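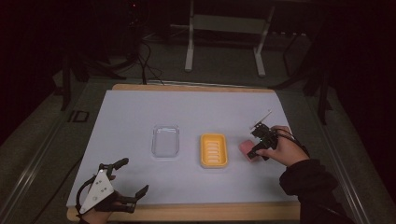

Figure 33. Demonstration table with tray, soap dish and sponge. Operator holding both hand-held grippers.

Section 8. Running the table demonstration for visitors

This section covers the soap dish demonstration on the Stukon hand-held gripper set during open days and scheduled visits. It assumes that the grippers have been charged, paired and checked as described in Section 5. For the robot arm replay, see Section 9.

8.1 Preparing the table

1. Cover the tabletop with the white sheet. Smooth out any folds in the middle third.
2. Place the clear tray on the left, the yellow soap dish in the center and the pink sponge on the right, in one row. The ridges of the soap dish face up.
3. Leave 200 mm between the front row of visitors and the side of the table. At the Grusia site, use the floor tape already in place.
4. Switch off the ceiling lights behind the table. Leave the table light on.

Note: The clear tray is hard to see against the sheet. Point it out to visitors before they try the grippers.

8.2 Starting a session

1. Open Inow on the base computer and select profile 847 (Visitor, two hands).
2. Pick up one gripper in each hand. Wrap the fingers around the body and keep them clear of the jaws.
3. Route the right-hand cable back over the wrist.
4. Hold both grippers still over the sheet until Inow shows READY.
5. Press Record.

Caution: Do not lift a gripper by its cable. A pulled connector ends the session, and the recording is lost.

8.3 Demonstration sequence

1. Close the right jaws on the sponge and lift it clear of the sheet.
2. Set the sponge down on the ridges of the soap dish. Open the jaws fully before moving away.
3. Steady the soap dish with the left gripper.
4. Move the sponge from the dish to the clear tray.
5. Return all three objects to the row and press Stop.

If the sponge slips, continue from where it landed. Do not pick it up by hand while recording — Inow will mark the session as invalid.

8.4 Visitor turns

Allow one visitor at the table at a time. Adjust the hand straps before each turn. Visitors under 12 use the left gripper only, with the operator holding the right.

8.5 Error 2632

Error 2632 means that tracking has been lost on one gripper. Lower both grippers to the sheet, wait for READY and restart the sequence at step 1. If the error returns, replace the cable with the spare from the Lai case and repeat 8.2.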